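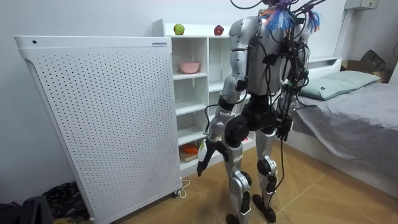

A silver-and-black humanoid robot standing near a white open shelving unit and a bed.

NOLIDBRIDGE ALLOTMENT AND GARDEN SOCIETY
Minutes of the spring general meeting, May 6, 2018
Held in the upstairs room at the Graro building

The chair opened the meeting at 2:05 p.m. Apologies had been received from four plot holders. The minutes of the winter meeting were read and accepted with one correction: the plot listed as 14 should have been 41.

1. Matters arising

The gate on the Tultska Road side has been rehung and the new latch fitted. Two members said the latch is stiff in wet weather. The secretary will bring oil and a spare key on the next work day. The old padlock is still in the shed if anyone has a use for it.

The hedge by the lower path was cut in March before the nesting season. The cuttings are still piled behind the compost bays and need to be moved. Plot holders on the lower path asked that this be done soon, as the pile leans on the wire.

2. Accounts

The balance carried forward stands at $1,432. Rents for the year have come in from all but three plots and reminders have gone out. The largest expense since the last meeting was the repair to the standpipe, at $259. There was a question about whether the plumber had charged for a second visit. He had not.

The meeting agreed to leave plot rents as they are for the coming year. A proposal to raise the key deposit was put to a vote and lost.

3. Water

The supply was turned on in April. The tap nearest the parking area drips and has made a muddy patch where people stand to fill cans. It was suggested that a flat stone or a few bricks be put down. One member has bricks left over from a path and will bring them.

There was a long discussion about hoses. The present rule is that hoses may be used for filling tanks and barrels but must not be left running on beds. Several members said the rule is being ignored on weekday evenings. Others said that hand watering is hard for older plot holders at the top of the slope, where the walk from the tap is longest. After discussion it was agreed:

– hoses may be used on beds before 9 a.m. and after 6 p.m. if the person stays with the hose
– hoses must be coiled and taken off the tap after use
– the rule will be looked at again at the August meeting

The notice on the shed door will be changed to match.

4. Slugs, pigeons and rabbits

Slug damage has been heavy on the lower plots, mainly on lettuce and young beans. Members compared what they had tried. Beer traps worked for some. Copper tape had not worked for anyone present. The plot holders who start their beans in pots and plant them out at six inches tall have lost the fewest.

Netting is needed over brassicas now. Please use netting with a small mesh and peg it down at the edges, as a blackbird was found caught in loose netting last month. It was freed.

A rabbit has been getting in under the east fence. The hole has been blocked with a board for now. The meeting approved $100 for wire mesh and posts to fix this length of fence properly. Any offers of help with digging it in should go to the secretary.

5. Seed and plant orders

The joint seed potato order came to 133 pounds this year. Most members were happy with the quality, but the second earlies arrived late and some had already sprouted badly in the sacks. The secretary will ask the supplier for a credit.

The Cârstea nursery has again offered the society a discount on tomato and pepper plants for members who order together. The list is pinned up by the kettle. Write your name and plot next to what you want and pay when you collect. Orders cannot be changed after the list is taken down.

Some squash seedlings are spare and are on the bench outside the shed. They were not labeled, so they may be either the green or the yellow kind.

6. Shed and tools

The large mower has been serviced and starts well. The small one does not start and has been put at the back with a tag on it. It was agreed to get a price for the repair before deciding whether to keep it.

Three forks and the good wheelbarrow are missing from the shed. Members are asked to look on their own plots and behind their own sheds. Tools that are borrowed must be written in the book and brought back the same day.

The roof felt has lifted at one corner. It can be nailed back without buying any new felt.

7. Untidy plots

Two plots have not been worked since last fall. Letters have been sent. If there is no reply by the end of the month, the plots will be offered to the next names on the waiting list. A member asked if an overgrown plot could be split in half for new people, who often find a full plot too much in the first year. There was general support for this and it will be tried with the next plot to come free.

8. Summer show

The show will be held in August as usual. Classes will be the same as last year, with one added for the longest runner bean. The rule on onions was clarified – tops must be tied and roots trimmed. Jam should be in plain jars without store labels on the lids. More tables are needed and anyone who can lend one should say so by the next work day.

9. Any other business

A member asked if bonfires are allowed. They are allowed after dusk only, and not when the wind is toward the houses.

Bees have been seen going in and out of the wall by the water tank. They are to be left alone.

The meeting closed at 3:40 p.m.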